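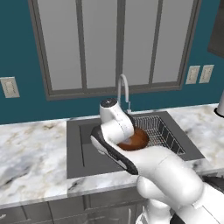

L'eau de vaisselle, une affaire de degrés

À Drosier, l'eau sort du robinet chargée de calcaire. Les habitants le savent à leurs bouilloires, à leurs pommeaux de douche, et surtout à leurs verres, qui blanchissent en quelques mois. Les anciens y ajoutaient une poignée de cristaux de soude. Leurs petits-enfants achètent des pastilles et se plaignent du résultat.

La dureté de l'eau dépend du sous-sol. En traversant la craie ou le calcaire, la pluie dissout du calcium et du magnésium, qu'elle garde jusqu'à la cuisine. Le savon réagit avec ces minéraux et forme un dépôt gris, collant, qui ne lave rien. Les détergents de synthèse y résistent mieux, mais une eau dure en demande toujours davantage.

Dörte Ostermann a tenu pendant des années la droguerie Kinsella, près de la halle. Elle vendait du savon noir au litre et du vinaigre en bidon.

« Les clients venaient pour un produit plus fort, raconte-t-elle. Je leur demandais d'abord combien ils en mettaient. Presque toujours trop. Le film gras sur les assiettes, c'était du produit mal rincé. »

Elle conseille de gratter les restes avant d'ouvrir le robinet, de commencer par les verres et de finir par les poêles. L'ordre était celui de sa mère et n'a rien d'original. Il permet de garder la même eau jusqu'au bout, à condition de ne pas y plonger les plats gras trop tôt. Pour l'amidon — riz, pâtes, purée — elle recommande un trempage à l'eau froide. L'eau chaude le fait gonfler et il accroche davantage.

Le vinaigre, lui, dissout le tartre mais ne dégraisse guère. Mélangé au bicarbonate, il mousse beaucoup et perd l'essentiel de son effet, les deux produits se neutralisant. La recette circule pourtant partout. Quant à la javel, elle ne doit jamais rencontrer un acide : le mélange dégage du chlore.

La commune voisine de Vollbridge, 3 000 habitants, a choisi de traiter le problème en amont. Depuis janvier, une petite station adoucit l'eau avant sa distribution. Les avis restent partagés. Certains trouvent que le café a changé de goût, d'autres que le savon ne se rince plus. Cette sensation glissante est courante avec une eau douce, et l'on s'y fait en réduisant les doses.

À Drosier, rien de tel n'est prévu. Le raccordement passerait par le plateau de Tostard, où il faudrait poser 2 kilomètres de conduite. Dörte Ostermann, elle, continue d'essuyer ses verres à la main, avec un torchon de lin, dès qu'ils sont rincés.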